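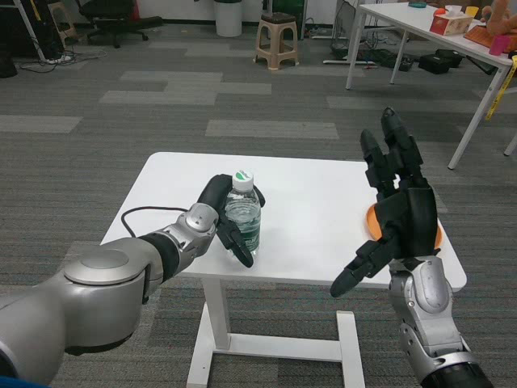 Print this page
E-mail this page

Sallunis: Local Delivery of a Regional Small-Grants Scheme
Student project report, Public Policy and Administration
Author: Sotiropoulos

1. Background

The Sallunis scheme gives small grants to rural towns for shared services such as transport to clinics, broadband access points and building repairs. Until two funding rounds ago, applications were scored by a regional office. Scoring has since moved to local boards, which apply a common set of criteria but set their own weights within a fixed band. The regional office still holds the money and signs the contracts.

This project asked whether the move changed the time from application to contract, and whether smaller applicants did better or worse under local scoring. Two board areas were compared, Jestton and Drirnuder. They have similar populations but different staffing. Jestton employs a full-time grants officer. Drirnuder shares one with a neighboring board.

2. Data and method

The data set consists of 1,108 application records covering the last round under regional scoring and the first two under local scoring. Each record has a submission date, a decision date, a contract date where one exists, the amount requested, and the type of applicant. Records with no decision date were treated as withdrawn and left out of the timing analysis.

An applicant was classed as small if it had no paid staff at the time of submission. The application form asks for this directly, but the wording changed between rounds. The older form asks for "employees," the newer one for "paid staff, including part-time." Some applicants may therefore have moved from one class to the other with no real change in their size.

Medians were used for all time measures because a few contracts were held up by land title checks and would have distorted the means.

3. Results

In Jestton, the median time from submission to decision fell by 13 days after the change. In Drirnuder it did not move by any useful amount. Time from decision to contract rose in both areas – this step still sits with the regional office, which now receives decisions in batches after each board meeting.

Small applicants made up roughly 50 percent of submissions in both areas. Their success rate rose in Jestton and was flat in Drirnuder. The Jestton board gives a higher weight to local need and a lower one to matched funding, and this probably accounts for part of the difference. The records do not include individual criterion scores, so the effect could not be separated from the help given by the grants officer before submission.

4. Limits

Only 3 rounds were available. The first local round was also extended by a month, to December, and the late submissions in that round were decided faster than the rest. Removing them reduces the Jestton gain but does not reverse it.

5. Suggestions for further work

Criterion-level scores should be requested from both boards. The batch process at the contract stage could be studied separately, using the regional office's own log of incoming decisions. A third board area with shared staffing would help to test whether the Drirnuder result is typical.

Print | E-mail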